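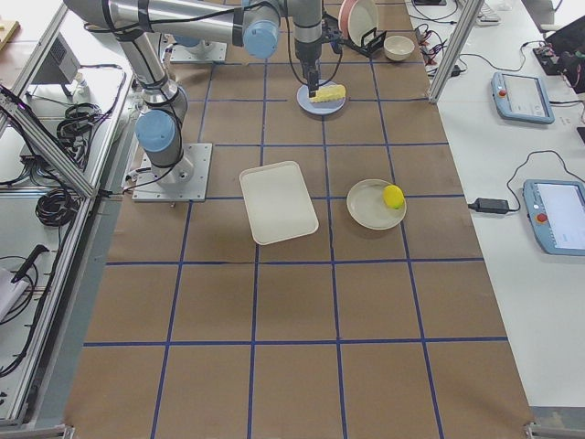 4.2 Loading delays at the cross-dock

Chilled pallets came in to the Rakau depot from two hauliers, Sumora and Dikinetti, and left again on mixed trailers. We logged door times for 80 inbound loads. Door open, first pallet off, last pallet off, seals checked. Drivers' own sheets were used where the gate log had a gap (see 3.4), though the two did not always agree and we took the later time.

Median wait before a door came free was 19 minutes. Long tail. The worst waits fell in the early evening, when the outbound dry freight is still on the bays and the chilled loads have to queue behind it. Sumora trailers waited less than Dikinetti ones - booked slots against turn-up-and-wait, so no great surprise.
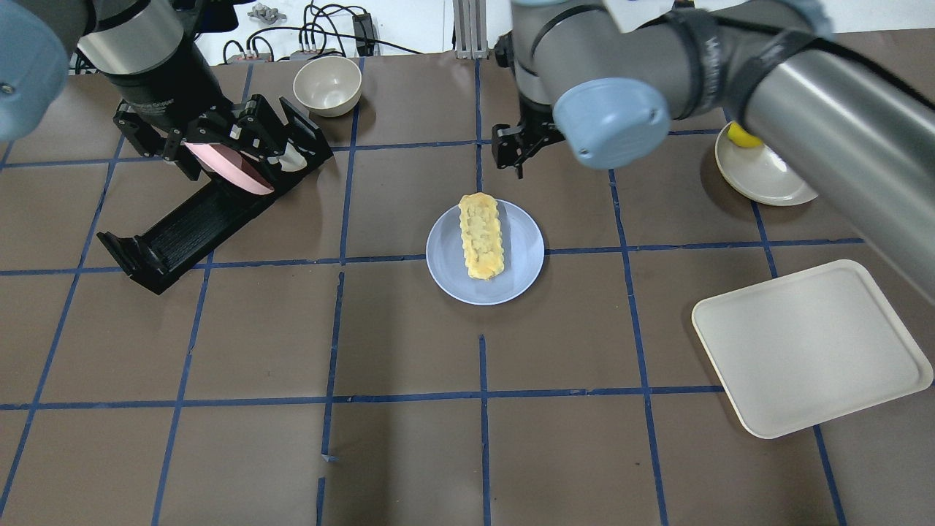
Probe readings were taken at the door and again at the rear of the load. A reading was counted as high if it was over the limit on the customer's delivery note, whatever that limit happened to be. Of the 80 loads, 14 had at least one high reading. Most of these were at the rear doors, on the top layer, and nearly all on trailers that had been opened once already at an earlier drop. Engine-off time in the queue was recorded but patchy, and we have not tried to model it.

Seperate note on seals. Missing seal numbers were treated as missing data and not as a fault. A stricter reading would raise the fault count but not change the order of the two hauliers.

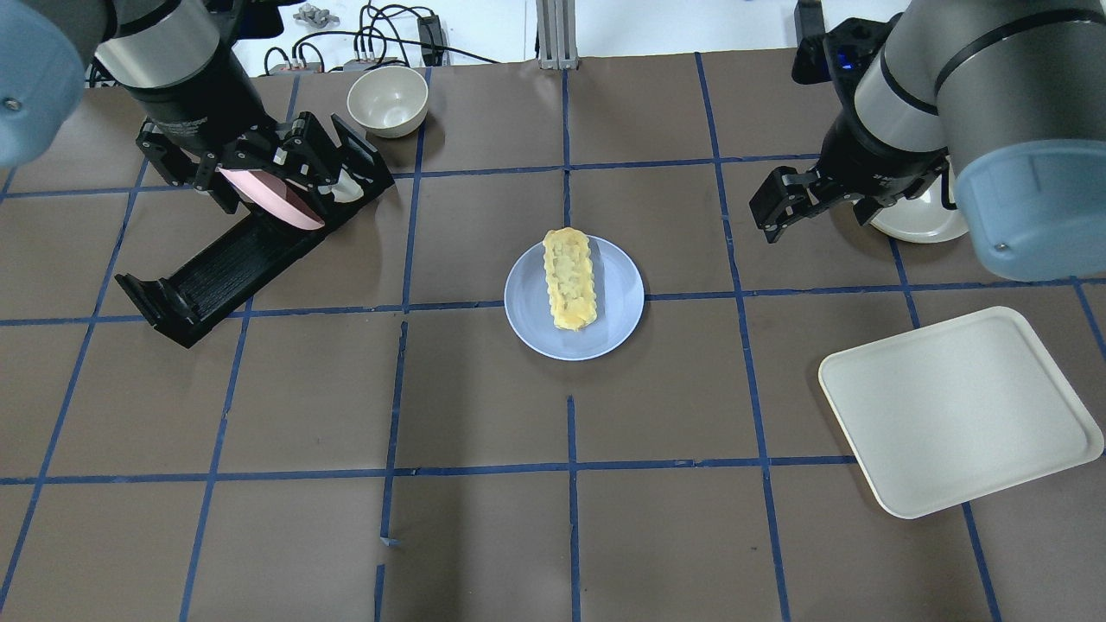
Reading time: 17 min (full paper)

Figure 3. Two robot arms over a brown table taped into a grid, with a pale blue plate holding a yellow food item in the middle.

The planning tool in use at the time, Xavier, gives each trailer a fixed unloading time regardless of pallet count. Fine for full loads. For part loads it holds the door too long, and the next trailer sits in the yard with it's fridge running. Re-running the November bookings with a time per pallet instead moved the evening peak earlier but did not remove it. Staffing on the bays was kept as it was in the re-run, and so was the break pattern. Returns and empty cages were left out of both runs, and are dealt with in 4.3.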